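Bottled Water at Kashindye: Frequently Asked Questions

Kashindye keeps single-serve water on hand for meeting rooms, workrooms and visitors. The answers on this page cover ordering, storage, tables and empties. They were last revised in June by Geeta Shukla.

What size should I order?

The standard single-serve bottle with a screw cap. Cases come from Ilholm and are counted in bottles on the order form, so enter the number of bottles you need and the stockroom will round up to the next full case. Larger formats are stocked for the kitchen dispensers only.

How much do we keep in stock?

The stockroom holds some 2000 bottles when full. The reorder point is 197. Requests for more than 81 bottles at one time go to Hamisi Ogola, who needs two working days to arrange delivery to the room.

Where should a bottle stand on a white table?

Upright, on its base, with clear surface on every side. A clear bottle is easy to miss against a white top, and the cap and label do most of the work of making it noticeable. Keep it away from table edges and from the path of anything that moves across the surface.

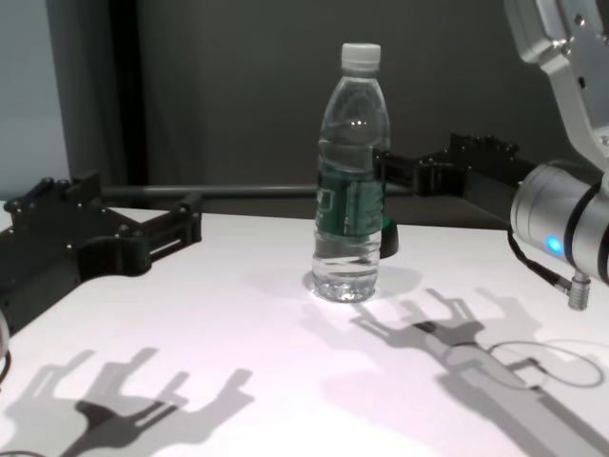

Can bottles be stored on their side?

Yes, if sealed. Opened bottles are stored upright only. Screw caps reseal well enough for a few hours on a table, but a cap that has been cross-threaded will seep when the bottle is laid down.

Why are the sides ridged?

Thin plastic flexes. Molded ridges stiffen the wall so that the bottle keeps its shape when gripped, and they give fingers something to hold. A full, sealed bottle is firm. Once opened, the same bottle gives under light pressure, and squeezing it while removing the cap will push water out of the neck. Hold it at the shoulder when opening.
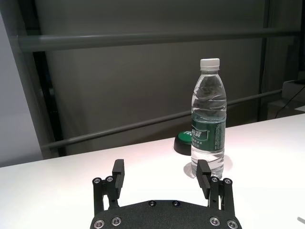
Single-serve bottle with white screw cap and green label, filled almost to the shoulder.

Why is the water not level with the cap?

A small headspace is normal. It allows for expansion in warm storage and reduces spilling when the cap comes off. Fill height differs slightly between bottles in the same case. Report a bottle only if the level is well below its neighbors or the cap ring is already broken.

Does the storage temperature matter?

Keep cases out of direct sun and away from radiators. Do not freeze them — water expands as it turns to ice and can split the base. Cleaning products and solvents belong on a separate shelf, as odors can pass through thin plastic over time.

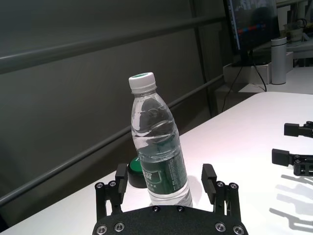
The same applies to bottles left in vehicles. Anything that has spent a summer afternoon in a parked van should be used for plants or cleaning. Do not return it to the shelf.

How long can an opened bottle stay out?

Until the end of the day. Write your initials on the cap if you intend to come back to it. Unmarked open bottles are emptied at 6 p.m.

Should labels be removed before recycling?

No. Empty the bottle, flatten it, and screw the cap back on. The Zullberg bins take bottle, cap and label together. Each bin holds 180 flattened bottles, and far fewer if they go in whole.

Can I refill a single-serve bottle?

Once or twice on the same day is acceptable. For regular use, take a Briltura flask from the kitchen cupboard. The narrow neck of a single-serve bottle is difficult to clean, and the ridges hold residue.
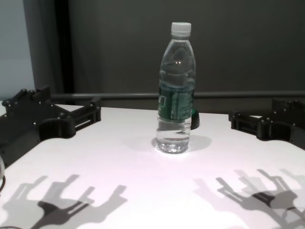
Wekesa Muli wrote in to say that the refill answer should mention the cap as well, as the threads collect more dirt than the neck does. He rinses the cap separately under the tap and discards the bottle if the threads feel gritty. We have no objection to either step.

Who do I contact about a damaged case?

Naomi Makori, at the stockroom desk. Keep the outer wrap, as the lot code is printed there and Ilholm will not credit a case without it.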